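Goodbye to my old diesel wagon

So I finally sold the wagon. I'd had it 9 years, and I took the slow way to the dealer in Baluyot so I could hear that clattery engine a bit longer (my neighbors won't miss it at all).

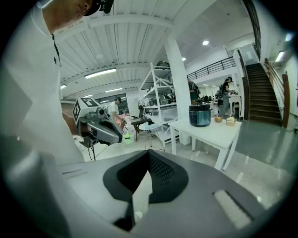
The new one is a hybrid, and I was ready to hate it. Pulling out of the lot made no sound whatsoever! I stalled at the first light out of pure habit, stomping for a clutch pedal and finding the brake instead. Sorry to the truck behind me. 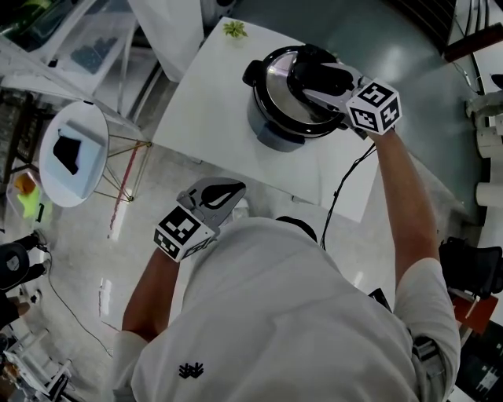

Anyway, I did the run up to Oltetti over the weekend, 90 miles with the hill at Urkeretti in the middle. The old car needed third gear and a prayer there. The hybrid just hummed up it, then got a bunch of battery back on the way down. I put in 12 gallons in August and I'm still on that tank.

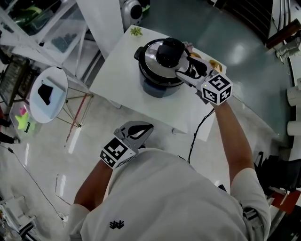
Working at the lid of the cooker with a gripper in each hand.

What I do miss is the cargo room. My bike went in the wagon whole, and now the front wheel has to come off. I'm looking at a roof rack next, so if you've got one you like, leave me a comment.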